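保质期越长越好吗？一家小食品厂的看法
2022年12月23日

中文是我成年以后才学的语言，所以这篇文章里的句子可能有些硬，请读者原谅。我想谈的事情很小：瓶子背面的那个保质期。

我在Plomasville工作，这是Brultumia地区的一个小城。我们的厂叫Tekin，做果酱、糖浆和几种水果调味汁，最主要的产品是一种低糖的李子酱，名字叫Brallik。
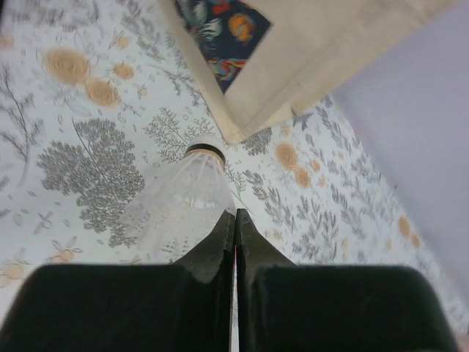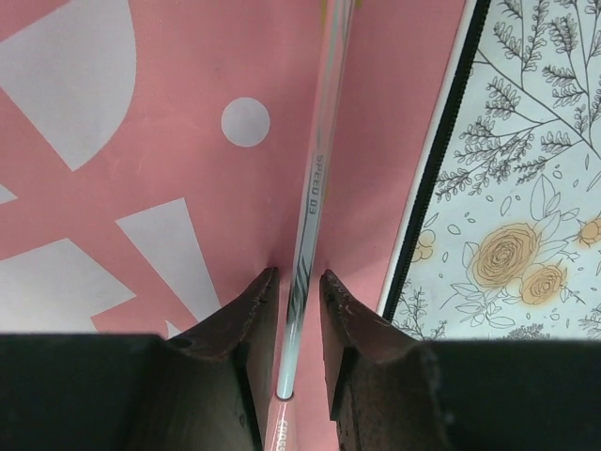

今年8月，一家连锁超市的采购部门给我们写来一封信。信写得很客气，意思是他们愿意在所有的门店销售Brallik，条件是把保质期从13个月延长到两年。信里没有问李子从哪里来，没有问糖放多少，也没有问价格能不能再低一点。他们只关心这个日期。

我们内部讨论了很久，最后没有答应。从那以后，我常常被人问，为什么拒绝一个这样好的机会。口头上我总是解释得不好，所以决定写下来。以下是我个人的看法，厂里也有同事不同意。

先说保质期到底是什么。很多顾客以为，保质期是一条线，线的这一边食品是好的，线的那一边食品是坏的。对于鲜奶、鲜肉，这样理解比较安全。可是对于果酱这类耐放的食品，这个日期主要是生产者的一个承诺：在这个时间以内，按照标签上的方法保存，没有打开的产品应该保持它该有的颜色、香气、味道和质地。也就是说，它首先是关于品质的承诺，安全当然也包括在里面，但通常早就有很大的余量。

既然是承诺，就应该由做产品的人来决定承诺多少。我认为问题就出在这里。现在的情况是，日期常常由卖东西的人决定，做东西的人再想办法去达到它。顺序倒过来了。

超市为什么喜欢长的日期，我完全理解。货物从工厂到中央仓库，再从仓库到门店，每一段路都要时间。很多零售商有内部规定，收货的时候，剩余的保质期不能少于总长度的某个比例。总长度越长，他们的工作越轻松，可以一次订很多，慢慢卖。如果卖得不好，也不用马上打折。对采购员来说，长保质期等于少了许多麻烦。我不责怪他们，他们每天要管理的品种比我一年见到的还多。

但是这些方便是有人付钱的，付钱的人往往不知道自己付了。

以我们的李子酱为例。要让它稳定地放两年，颜色不变深，表面不出水，有几种办法。第一种办法是多放糖。糖能够留住水分，让微生物不容易生长，这是老祖母都懂的道理。可是Brallik的特点就是糖少，吃的时候先感到酸，然后才有甜。糖加上去，它就变成了另外一种果酱，这种果酱市场上已经很多，不需要我们再做一种。

第二种办法是加热的时间更长，温度更高。这样做很可靠，但李子的香气很娇气，加热久了就只剩下一种煮熟的味道。我在车间里尝过试验的样品，说不好听一点，闭着眼睛吃，我分不清那是李子还是苹果。

第三种办法是使用添加剂。在这里我必须小心，因为我不赞成吓唬顾客。获得批准的防腐剂和抗氧化剂，在规定的用量之内是可以使用的，许多正规的厂家都在用，他们的产品我也买。我反对有些小厂在标签上用很大的字写“零添加”，好像别人都在害人。我的意思只是，如果加一种东西的唯一目的是让产品在仓库里多睡几个月，那么吃的人从中得不到什么。

还有包装的办法，例如换一种隔氧更好的盖子，或者用深色的瓶子。这个办法我比较喜欢，我们也试过一部分。可惜盖子的供应商有最小订货量，对我们这样的规模来说，买一次要用好几年，钱都压在盖子上。深色的瓶子又让顾客看不见里面的颜色，而李子酱的颜色是很好看的，有一点像黄昏。

说到规模，我举一个数字。去年那一季，我们一共做了2156箱Brallik。对大公司来说，这个数大概不值得开一次机器。对我们来说，这是全年最要紧的一件事，从李子成熟到最后一锅封瓶，大家都睡得很少。

正是因为数量小，两年的保质期对我们没有什么意义。李子每年都会熟一次，这句话听起来很傻，可是我觉得许多关于保质期的讨论都忘记了它。新的一季下来的时候，上一季的果酱最好已经吃完了。13个月的长度就是这样来的：从这一个收获季节到下一个收获季节，再多给一个月，让货架上的东西可以接得上。这个数字是跟着树走的。

如果改成两年，会发生什么呢？仓库里会同时有两季的产品，甚至三季。雨水多的那一年，李子味道淡一些；干旱的那一年，味道浓而且涩。它们会一起摆在货架上，标签一样，味道却不一样，顾客会来信问我们为什么质量不稳定。然后我们就要想办法让每一年的味道都相同，用浓缩汁调，用香精补。一步一步走下去，最后的产品和这个地方的果树就没有多大关系了。

有人会说，你这是浪漫的想法，做生意不能这样。我听过三种反对的意见，觉得每一种都应该认真回答。

第一种意见说，短的保质期造成浪费。食品过期就被扔掉，保质期越长，扔掉的就越少。这个意见最有力量，我曾经也被它说服。后来我去看了我们自己的退货记录。在我们这里，退回来的货大部分是因为订得太多，或者被放在仓库的最里面忘记了，只有很小的一部分是卖得正常却来不及卖完的。而且退货最多的客户，恰好是订货次数最少、每次订得最多的客户。那些每个月来拿几箱的小店，几乎没有退过。所以我怀疑，日期延长以后，大的订单会变得更大，忘记的时间也会变得更久。当然，我只有一家厂的记录，不敢说别处也是这样。对于家庭里的浪费，情况又不同，有的人一看到日期过了一天就把整瓶丢掉，这需要靠教育，也需要把标签的文字写得更明白，让人知道这是“最好在此之前食用”的意思。

第二种意见说，长保质期让价格更低，穷人也能买得起。这有一部分道理。可是我计算过，我们的成本里最大的是水果、玻璃瓶和人工，长保质期省下来的主要是物流的钱，而这笔钱省在零售商那里，会不会变成顾客付的价格，没有人能向我保证。在8月那封信里，他们建议的零售价和现在小店里的价格完全一样。

第三种意见最直接：不答应，你就没有生意。这一条我不能用道理来反驳，只能说我们的经验。拒绝之后，我们花了一些力气去找别的路。现在有4家地方上的合作商店同意按季节预订，在春天就告诉我们秋天大致要多少。学校食堂也在谈。销售额比答应超市的情况下要少得多，这个我承认，而且也许明年我会后悔。有两位同事一直认为我们太骄傲了，每次发工资的时候我都会想起他们的话。

我也要批评一下我们自己这一边。小厂家很喜欢把一切都说成是传统，好像只要产品放不久，就证明它是真的、好的。这是懒惰的想法。放不久也可能只是因为瓶子没有洗干净，酸度没有测，封口的温度不够。我刚来的时候，厂里测酸度的仪器坏了很久没有修，师傅靠舌头来判断。他的舌头确实很准，可是舌头不能写进记录里。如果我们要求顾客接受较短的日期，我们就有义务说明这个日期是怎样得出来的，做过什么试验，样品在什么温度下放了多久，第几个月开始变色。现在很少有厂家愿意公开这些，我们也是去年才把一页说明放到网站上，写得还不够清楚。

我知道有的厂甚至没有做过任何试验，看见隔壁写十二个月，自己也写十二个月。这样的日期，长也好，短也好，都没有价值。

所以我的建议有几点，都不需要花很多钱。

希望零售商在要求延长保质期之前，先问一问生产者，延长以后配方会有什么变化，并且把变化前后的样品放在一起尝。这件事用一个下午就够了。我们当时请采购部门来尝，他们回答说没有时间。

希望小的生产者在标签上除了到期的日子以外，也写上水果是哪一年、哪一个月收的。法规没有要求，但也没有禁止。葡萄酒一直这样做，没有人觉得奇怪。果酱、泡菜、果汁、醋，为什么不可以呢？顾客看见收获的月份，自然会明白为什么今年的和去年的颜色不一样。我们从明年的第一批开始这样印，印刷厂已经报了价，每张标签贵不了多少，麻烦的是每一季都要换版，旧的用不完只能扔。关于这一点我还没有好办法，也许可以留一个空白，用日期章盖上去，只是盖得不整齐就很难看。

对顾客我不敢提什么要求，只有一个小小的希望。买果酱的时候，请看一看日期有多长，也看一看糖排在配料表的第几位。配料表是按照用量从多到少写的，很多人买了一辈子东西还不知道这个规则，我自己在进入这个行业之前也不知道。看过以后买哪一种，那是您的自由。喜欢甜的就买甜的，我母亲到现在还嫌我们的酱太酸，每次都要再拌一勺蜂蜜。

关于打开以后的保存，我顺便说两句，因为来信里这个问题最多。标签上的日期只对没有打开的瓶子有效。低糖的果酱打开以后要放进冰箱，用干净、干燥的勺子，最好在几个星期里吃完。如果看见霉，请把整瓶扔掉，不要只把上面一层刮走。糖多的老式果酱，以前的人常常刮掉霉继续吃，我不推荐这样做，对糖少的果酱更加不行。

再回到那封信。我们回信的时候写了整整一页，解释李子、糖、加热和收获季节，写得很诚恳，可能太长了。对方的回复有两行，感谢我们的时间，并且说如果以后情况改变，欢迎再联系。我不认为他们是坏人。他们的表格里有一格叫做“保质期”，我们填的数字比他们需要的小，系统就不让我们通过。表格里没有一格叫做“味道”，所以我写的那一页没有地方可以放。

有一位读者可能会问，假如他们把要求从两年降到18个月，我们会不会同意。这个问题在会上也提出来过。技术上，用现在的配方，放到那个时候在安全方面没有问题，颜色会暗一些，香气会弱一些，一般人也许吃不出来。我投了反对票，但是反对得没有那么坚决。我的理由是，如果自己能吃出差别，就不应该写那个日期。我承认这个标准很主观，换一个舌头迟钝的人来管生产，结论就不同了。现在我们在做一个留样试验，同一批果酱每过一段时间打开几瓶，请厂外的人来盲尝，结果要等到下一个收获季节以后才能看到。如果大家都说没有差别，我会在这里再写一篇，承认自己错了，并且请厂里重新考虑这个数字。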